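**Can a machine clear the breakfast counter yet?**
Workshop and kitchen notes, October 1, 2025

Readers keep asking whether an arm on the counter is worth waiting for, or whether to go on wiping and stacking by hand. The short reply is that parts of the job are within reach and the whole job isn't. Breakfast is a good test. The objects are small, mixed in shape, and live close to things with cords.
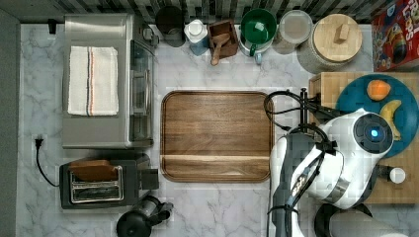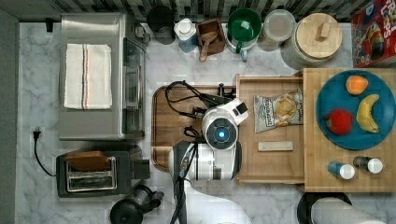
Same counter, different moments.
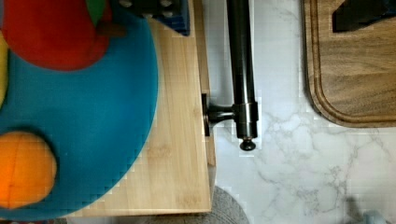
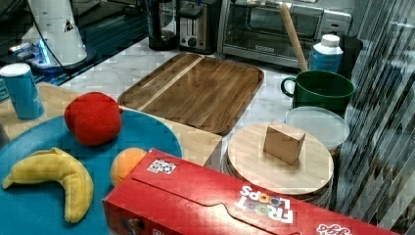 Sort the chore into separate operations before judging any machine, or any demonstration of one. "Clear the counter" is at least five operations: pick up, carry, put down, open or close, wipe. Each has its own failure rate, and the rates multiply. An arm that gets every single step right 9 times in 10 will finish a five-step job a little more than half the time.

**What works now**

- Picking up one firm item with clear space on all sides. Fruit shapes, blocks and boxes are good candidates.
- Moving that item to a wide target. A plate or a rimmed tray forgives an error of an inch. A jar mouth does not.
- Repeating the same move in the same place. Nesrin Kozan ran 100 block-to-tray transfers in her shop in February, with the tray screwed to the bench, and recorded 11 misses. With the tray free to slide she gave up the count after 30.

**What works sometimes**

- Soft bags. The grip closes on air and film, and the contents shift. Pick from the crimped end if the software lets you choose.
- Mugs by the handle. The handle has to face a direction the wrist can reach. People turn a mug without thinking; a machine has to plan for it.
- Clear jars and lids. Glass and thin plastic give poor depth readings under ceiling lights. A strip of matte tape on the lid helps a good deal.

**What to keep doing yourself**

- Anything with heat. Toasters, ovens and kettles should be off and cold before an arm moves near them.
- Wiping. Pressure is the trouble. Too light leaves the crumbs, too heavy pushes the cloth into a ridge and stalls the motor.
- Stacking cups on cups.
- Knives. No exceptions.

**Setting up a counter for a trial**

1. Leave a hand's width between items. Most bad grips are collisions with the neighbor.
2. Put heavy canisters at the back and leave them there. They also serve as fixed landmarks if the machine uses cameras.
3. Stop boards from sliding. A damp cloth underneath is enough for a cutting board. For a tray, use shelf liner cut slightly smaller than the base.
4. Route appliance cords along the wall. Check the arm's own cables at full reach too, with the power off, by moving the joints by hand if the maker allows it.
5. Use plush or plastic food for the first week. Real bananas bruise at grip settings that look gentle.
6. Cut glare. Polished stone and chrome are worse than wood. Turn off under-cabinet lights first, then try a shade at the window.
7. Know where the stop button is and keep that side of the counter free.

**Reading the claims**

Ask for the number of attempts, and who put the objects back between them. Azra Stojanovska, who fits kitchens and has sat through more sales demonstrations than I have, adds a third question: how long did it take? A Grastik sheet she passed on to me listed a success rate and no times at all. The Dindeo one gave 400 seconds for a table of six items. A person does that in well under a minute, though the person also has to be standing there.

Speed matters less if the job can run while you're out. That is the case to watch, and it depends on recovery — what the machine does after it drops something. At present most of them stop and wait. An apple under the cabinet stays there until you get home.

For shop floors the outlook is better. Bins can be fixed, lighting can be fixed, parts arrive in one orientation. If you have a bench where the same item goes to the same place all day, price an arm now. Include the time for building fixtures, usually longer than the time for programming.

For a kitchen, spend the money on shelf liner and a second tray.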